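Property Operations 1, Topic 6: Key control in small buildings
Notes by Rocío Condori

Read these notes before the tutorial. The Bangera lease file is on the unit page and you will need it for the second exercise.

6.1 Why keys get their own topic
A lost key is cheap to copy and expensive to cancel. In the Bangera file, one missing master led to a rekey of 20 cylinders and a bill of $3360, and the tenant disputed the lot. The lease said only that keys were to be "kept safely". Most of the argument was over who held the key on the Friday afternoon, and neither side had a record.
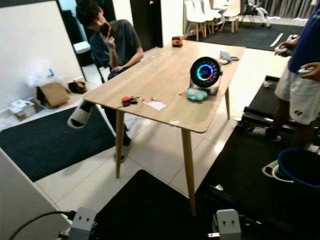

A key is issued when a named person signs for it. Until then it belongs to the building, whoever has it in their pocket. Tradies, cleaners and relief staff should sign like everyone else, and a signature on a job sheet doesn't count as a key receipt.

6.2 Storage
Three arrangements are common in offices with under 1000 square metres of floor space:
Open hooks in a staffed area. Quick to check, but no protection after hours.
Locked cabinet. Suits masters and plant room keys. The cabinet key needs its own entry in the register.
Electronic cabinet. Logs each removal. The Treltora quote in your readings came to $3899 installed, without the annual service.

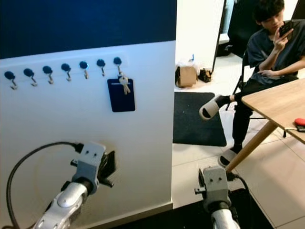
6.3 Labelling
Never put the street address or the tenant's name on a tag. Use a code and keep the list that explains it somewhere else. Zarkov Arcade used shop numbers, which meant anyone who found a key could walk straight to the door. Colour coding by floor is fine — just write the colours into the register, as staff change.

Each position should have one key set assigned to it. When a set is out, its position stays vacant. Don't fill the gap with something else.

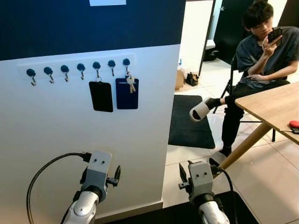

Figure 3. Hook rack with key set at far right.

6.4 Tutorial preparation
Draft a one-page key policy for the Stirkus building. Cover issue, return, after-hours access and loss. State who pays for rekeying and when that decision is made. Bring a printed copy.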